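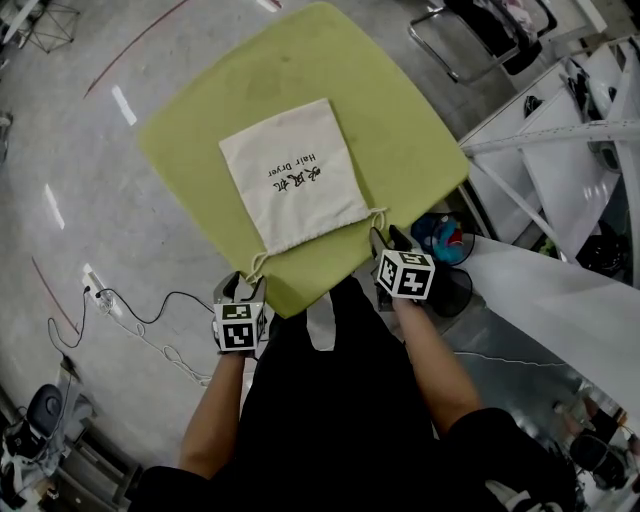
January 4, 2000
By the Drulluvmont household desk

The Gruslow hair dryer bag is a flat cloth pouch with a drawstring, sold for storing a hair dryer between uses. Ours is cream with white cords, and the words "Hair Dryer" are printed on it in dark letters, with Chinese characters as well. I bought two in May, one for the bathroom at home and one for the suitcase, and have used both since then.

I had been keeping the dryer in a drawer with the cord wrapped around the handle. The cord picked up hair and lint, and it caught on the drawer every time I opened it. A bag seemed like a cheap fix. I looked at a zippered case from Jiteo first, but it was stiff and took up the same room in the drawer whether the dryer was in it or out of it.

Size

My everyday dryer is an Ogura with a fixed handle. It goes in nozzle first, with the cord folded on top, and the bag closes with a little cloth to spare. If I leave the wide nozzle on, it still fits but the top won't pull all the way shut. I take the nozzle off and drop it in beside the handle. A diffuser does not fit. I tried it facing up, facing down and on its side. People with curly hair who use one every day should look for a bigger bag.

My travel dryer folds, and it swims in the bag. That left enough space for a round brush and a few clips, so the travel bag has become more of a general hair bag.

The drawstring

The cords are long. Pulled closed, they leave a good length hanging, and if you set the bag down on a chair or a cushion they trail over the side. On the hook behind the bathroom door this is handy because there is plenty to loop over. In a suitcase they tangle with other things, so I tuck them inside before packing. After a few weeks I tied a knot in each one to shorten it and had no more trouble.

There is no toggle or lock. The bag stays closed on a hook, where the weight pulls the top tight. Lying flat in a drawer it works itself open over a day or two. I don't mind that in a drawer. I would like a toggle for travel.

Washing

The care tag says cold water and hang dry. I have washed the home bag 7 times and the travel bag less often. The cloth shrank a little the first time and has held since. The lettering is still easy to read. Light cloth shows makeup and hair product, and one smear of foundation has never come out completely. I would have picked a darker color if there had been one. Iron it inside out if you iron it at all. I stopped.

One caution that applies to any dryer bag: let the dryer cool before it goes in. The bag is plain cloth and nothing about it is meant for heat. I unplug the dryer, leave it on the counter while I get dressed, and bag it last. The same goes for hotel mornings when you are in a hurry. Pack it at the end.

Padding

It has none. The bag keeps lint off the dryer and keeps the cord in one place, and it will not save anything from a drop. In checked luggage I put it in the middle of the case with sweaters on both sides. The Jiteo case would be the better choice for someone whose suitcase gets thrown around a lot.

Other uses

When the dryer is out, the bag folds down to almost nothing. I have used the travel one for a pair of slippers and for an extension cord. The label then tells you the wrong thing, which caused a short search for the dryer in the hall closet before Christmas. If you want bags for several things, get some without printing.

Who it suits

Anyone with an ordinary dryer and a crowded drawer, or anyone who packs a dryer and wants the cord kept away from clean clothes. It does not suit a dryer with a lot of attachments. The seams on both of mine are holding, apart from one loose thread at the cord opening on the home bag, which I trimmed.

I am giving it 70 out of 100. Most of the lost points are for the missing toggle and the single light color. I will keep using both, and when the home one wears out I will probably check whether they have made it any wider before I buy the same again.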